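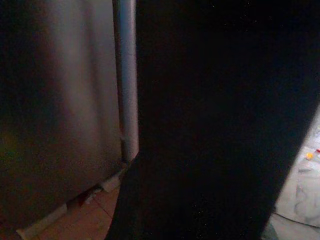 Forum Küche & Einbaugeräte > Pflege und Reinigung
Thema: Senkrechte Schlieren auf gebürsteter Edelstahlfront

nordkante
Geschirrspüler mit Edelstahlfront, senkrecht gebürstet, darunter weiße Sockelblende. Bei Streiflicht bleiben nach dem Wischen graue Streifen stehen, vor allem in der unteren Hälfte. Bisher verwendet: Spülmittel in warmem Wasser, danach Mikrofasertuch. Fettfinger gehen weg, die Streifen bleiben. Hat jemand ein Verfahren, das ohne Pflegeöl auskommt?

Tropfkante
In welcher Richtung wischst du? Quer zum Schliff bleibt der Film in den Riefen sitzen. Immer längs, von oben nach unten, Tuch nach jeder Bahn wenden.

nordkante
Längs. Das Tuch habe ich allerdings nicht gewendet.

msz_werkbank
Meistens sind das Tensidreste. Mein Ablauf:
Front mit klarem, warmem Wasser abnehmen.
Isopropanol auf ein fusselfreies Tuch, nicht auf die Front sprühen.
Längs zum Schliff abziehen, trocken nachwischen.
Bedienfeld und Dichtungen aussparen. Bei Geräten mit Anti-Fingerprint-Beschichtung vorher in die Anleitung sehen, manche Hersteller schließen Alkohol aus.

Lotrecht2
Ich nehme seit zwei Jahren die Zindetti-Emulsion, dünn aufgetragen. Die Front sieht gleichmäßig aus, und neue Abdrücke fallen weniger auf.

msz_werkbank
Damit überdeckst du den Film, entfernt ist er nicht. Nach ein paar Monaten hast du eine Schicht, die Staub bindet. Auf meiner Meredith-Front musste ich das mit Entfetter wieder abtragen.

Lotrecht2
Kann ich nicht bestätigen. Ein Hub aus der Flasche reicht für die ganze Tür. Wer die doppelte Menge nimmt, bekommt natürlich eine Schmierschicht.

Tropfkante
Zum Thema Streiflicht: Gebürstetes Blech reflektiert nun einmal streifig. Ein heller Streifen in der Mitte und dunklere Ränder sind Lichtführung, kein Belag. Test: Lampe versetzen. Wandert der Streifen mit, kann man den Lappen weglegen.

nordkante
Getestet. Der breite helle Streifen wandert, die schmalen grauen unten nicht. Also beides.

hebelarm
Ich würde mechanisch rangehen. Schleifvlies, Körnung 3.000, nass, in Schliffrichtung.

msz_werkbank
Davon rate ich ab. Damit änderst du den Glanzgrad, und die Stelle ist danach dauerhaft zu sehen - bei beschichteten Fronten ist zusätzlich die Beschichtung weg.

hebelarm
Bei meiner alten Ernley ging es. Die war unbeschichtet, zugegeben.

nordkante
Schleifen scheidet aus. Zweite Frage: An der seitlichen Kante sammelt sich Schmutz, ebenso im Spalt zur Sockelblende. Womit kommt man da hinein?

Tropfkante
Holzspatel, Tuch darüber, kaum feucht. Kein Metall. Die Sockelblende ist bei mir nur geklipst, die nehme ich im Mai ab und wische dahinter durch.

nordkante
Rückmeldung: klares Wasser, Isopropanol, längs, Tuch gewendet. Die grauen Streifen sind bis auf einen Rest unten weg. Den nehme ich beim nächsten Mal mit.

Lotrecht2
Und danach einen Hub Emulsion.

msz_werkbank
Nein.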